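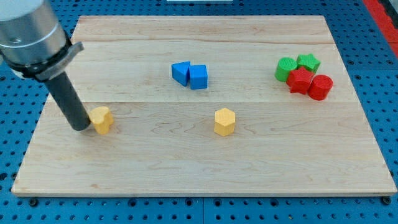
Student Projects > Local History & Geography

Bread and the Mill at Fenddale: what we found out
by Zsófia Fodor and Réka Simon

We started this project in October thinking it would be a fairly small piece of work on one old watermill, and it grew rather a lot (our tutor, Mrs Barta, was very patient with us about the deadline!). Fenddale had a working mill by the river from 1831, or so the plaque says, and we wanted to know who baked with its flour and what became of them.

The parish account book was our best source by far. It lists 85 households buying flour in a single winter, most of them paying monthly, and a few paying in eggs, which we both loved. Réka copied out the names while Zsófia matched them to the old street map, and it took us far more afternoons than we had planned.

We also sent a questionnaire to people living in Fenddale and Hamau, and 20 came back. Several remembered Flavel's bakery and its flat, rather sour loaf, sold until lunchtime and then gone. One lady wrote four whole pages for us, recipe included, and we have put it in the appendix exactly as she spelt it.

We never managed to find out why the mill closed. The account book stops halfway down a page, and the next volume is missing from the archive.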